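Risenstead Crack Filler for Asphalt, Cold Pour

A ready-to-use filler for thin cracks in lanes, driveways and paved paths. It comes in a 3-gallon pail and needs no heating.
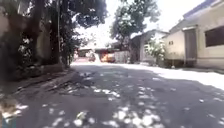 Use it on cracks up to half an inch wide. Sweep out leaves and grit first and let the pavement dry. Plan on 16 hours before cars go back on, longer on stretches that stay shaded most of the day. Old asphalt with fine cracks and small stones on the surface usually takes two thin coats.
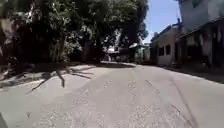 Details
Coverage: roughly 78 feet of crack per pail
Color: dark gray
Shelf life: 19 months unopened
Sold by: Orkunach Paving Supply

Orders placed by noon Friday ship the same day. For bulk pricing, ask for Idun Eklund at the order desk.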